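The office on the second floor, after a month

We moved into the new office in May, and I said I would write something once we had been in it long enough to have opinions. I have opinions now, most of them about the floor and the lights.

For anyone who didn't read the last post, we were in the old unit at Virnbridge for years. It had carpet tiles, two small rooms and a corridor that did nothing but join them. The landlord wanted the building back, so we looked at four places and took the third. It is on the Suvodton side of the river, up one flight more than I would like, and it is a single open room.

The lease ran to 29 pages and I read all of them on the train. Most of it was the usual. The part that mattered was the section on fixings, which says we can't drill into the ceiling or the beams without asking first, and that anything screwed to the walls has to be filled and painted when we go. That decided a few things early on. We have freestanding shelves where I had wanted wall shelves, and the whiteboard leans.

The floor was the first job. It's wood plank, a warm brown, and it was the reason two of us voted for the place. It had been under somebody else's furniture for a long time and had the marks to prove it. I had a quote for sanding and sealing that I am not going to repeat, and then a second quote from a smaller firm, Modise, who suggested cleaning it properly and leaving the sanding for another year. They charged £1144 for the cleaning, two coats of oil and moving the desks from one side to the other and back. I thought that was fair. The smell took a few days to go.

What I would do differently is buy the felt pads before the desks arrived. We put the desks down, used them for a week, and then had to lift every one to stick the pads on. I also bought the cheap pads, and they slide off sideways when a desk is pushed. The better kind have a nail in the middle. Chairs are another matter. Hard plastic castors leave a dull track, so we swapped them for soft ones, and there is a spare set in the cupboard if anyone's goes missing.

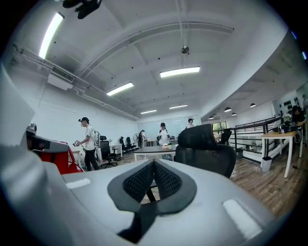

The main room, with the beams and the ceiling lights on.

The walls and the ceiling are both white, and we left them that way. There was a short discussion about painting one wall green. I was against it, mainly because I would have been the one painting it, and the subject has not come up again. White does show every scuff at chair height. I wiped down the worst of it with sugar soap and a sponge and it came up well enough, although you have to rinse it or it dries in streaks.

The lights took more getting used to. They are fluorescent fittings set into the ceiling, and for the first fortnight I found them too bright at my desk and not bright enough by the shelves. Part of that was dirt. I took the covers off one evening and washed them in the sink with washing-up liquid, and there was a good deal in there, including a wasp. If you do the same, let them dry fully before they go back. I was impatient with the first one and had to take it down again.

One tube had a flicker that only two people could see. I was not one of them, but I changed it anyway. The replacements are Brilance, which was what the hardware shop had in the right length, and I have no complaints so far. They were out of the cooler white so I got the neutral one, and after a day I had stopped noticing the difference. I wrote the tube length on a bit of masking tape inside the cupboard door, as I know I will have forgotten it by next time.

Then there are the beams. They run across the ceiling and are the nicest thing about the room after the floor, and they collect dust along the edges. An ordinary duster won't reach. I borrowed a long-handled one from home, the sort meant for cobwebs, and did the lot before anyone came in. Do the beams before you sweep. I swept first.

Sound is the thing I had worried about, going from two rooms with carpet to one room with a bare floor. It is louder. A dropped pen carries from one end to the other, and phone calls carry further. We have ordered two rugs, a plain one and a striped one, and the plan is to put them where people walk most. If they don't help enough I'll look at fabric panels on stands, given that the walls are more or less off limits. People have been good about taking calls on the landing, but it is cold out there and it won't do for winter.

The desks stayed where the floor people put them on the way back, which was not quite where we had drawn them on the plan. It turned out to be a better layout, with a clear run of floor from the middle of the room, so we threw the plan away. Cables are still a mess. I bought a box of the hook-and-loop ties and have done my own desk and one other.

Still on the list: a proper coat stand, a bin with a lid for the food waste, something to stop the door banging, and a mat that is the right size — the one we have is five centimetres too wide for the recess and curls up at one side. I got the first batch of boxes from Virnbridge emptied last week. There are 7 left, and three of them are marked "misc" in my handwriting.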